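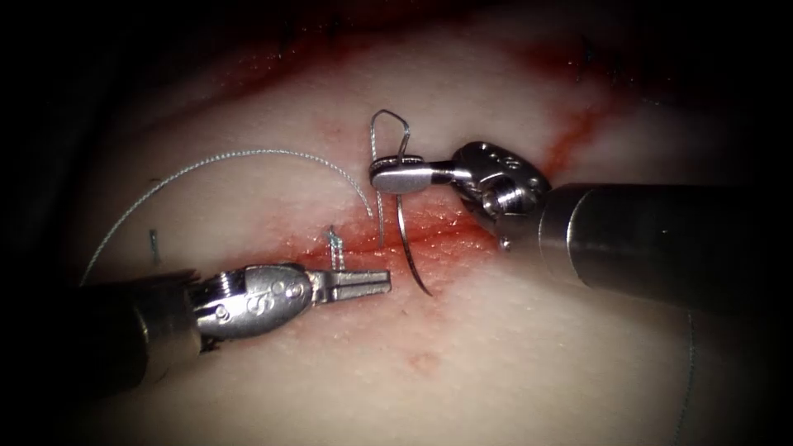
Lo que miden las encuestas de satisfacción en la formación continuada

Notas para la charla. Viernes, sesión de tarde. Si vamos mal de tiempo, saltar el bloque de los certificados.

Apertura

Empezar sin presentación larga, ya la habrá leído el moderador. Preguntar a la sala quién ha rellenado una encuesta al acabar un curso en el último año. Luego preguntar quién recuerda una sola respuesta que diera. Dejar el silencio.

Mi tesis es modesta: llevamos décadas evaluando cursos para profesionales sanitarios con un instrumento que mide si el café estaba caliente y si el ponente caía bien. Después usamos ese número para decidir qué curso se repite y cuál se paga.

El caso Wornico

Contar lo de la memoria anual. Wornico publicaba en portada que el 90 % de los asistentes «recomendaría el curso a un colega». Pedí el desglose. Tardaron. Cuando llegó, resultaba que el porcentaje se calculaba sobre quienes habían contestado, y la encuesta había que entregarla para recoger el diploma. Yo también habría marcado la casilla de arriba para coger el tren.

Joris Lambrechts, que entonces llevaba la programación, me contestó que todos lo hacen igual. Le creo. No me parece una defensa.

Ojo aquí: no cargar las tintas contra ellos. En Inine era peor, ni siquiera guardaban los cuestionarios en papel.

Satisfacción y aprendizaje

El supuesto que nadie defiende en voz alta y todos firman: si les gustó, aprendieron. Puede ser. También puede ser lo contrario, y cualquiera que haya dado clase lo sospecha. Las sesiones donde la gente se equivoca mucho y sale con la sensación de ser torpe sacan notas bajas. Las sesiones donde alguien cuenta casos brillantes durante una hora sacan notas altas, y a la semana siguiente no queda ni el título.

Ejemplo propio, contarlo rápido. Taller de sutura, dos grupos, mismo material. Al primero le di demostración larga y poca práctica. Al segundo, cinco minutos de explicación y el resto de la tarde a cerrar incisiones en una almohadilla sintética. El primero me puso mejor nota. Dušan Beneš, que tuvo la paciencia de revisar los nudos de todos sin saber de qué grupo eran, prefirió los del segundo. Muestra pequeña, un solo evaluador, yo tenía ganas de que saliera así. Decirlo antes de que lo diga alguien en preguntas.

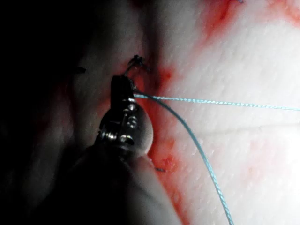 De modo que no vengo a vender ese resultado. Lo que sostengo es que ninguna de las dos notas nos habría dicho nada útil, y que la oficina de formación solo archivó las notas.

Los certificados (opcional)

77 créditos en un expediente, lo he visto. Pregunté qué sabía hacer esa persona que no supiera antes y me enseñaron otra vez el expediente. Pausa. No hacer el chiste de Dvořáček, la última vez se molestaron.

Qué propongo, con pocas esperanzas

Una prueba breve antes y otra unas semanas después. Sale cara y la gente no contesta la segunda. Aun así, una mala tasa de respuesta me enseña más que un cinco de cinco.

Que corrija alguien que no haya dado el curso.

Publicar cuántos empezaron y cuántos acabaron. Zuzana Kubíček lo hizo un año en su servicio y le pidieron que no lo repitiera — leer su correo si hay ambiente.

La escala de caritas, fuera. Esto no lo voy a argumentar.

Cierre

Quedarán encuestas de esta misma charla encima de las sillas. Pedir que las rellenen o que no, me da bastante igual. Si alguien quiere escribirme dentro de un mes y decirme qué recuerda, el correo está en el programa.

Preguntas que saldrán: coste, y si estoy en contra de que los cursos gusten. A la segunda: no, prefiero que gusten. Lo que no acepto es que me lo cobren como aprendizaje.

Comentarios

Guoqing Liang: Estuve en la sala. De acuerdo con casi todo, pero en centros pequeños la segunda prueba es imposible, no hay quien la corrija.

Vratislav Rusnák: ¿Y el chiste de Dvořáček? Ahora hay que contarlo.

M. T.: Las caritas las pidió gerencia, que conste.

Entradas relacionadas
Créditos, horas y otras unidades dudosas
Por qué dejé de dar clase con diapositivas de texto
Zurkisell y la plataforma que no abría en el hospital

Última actualización: julio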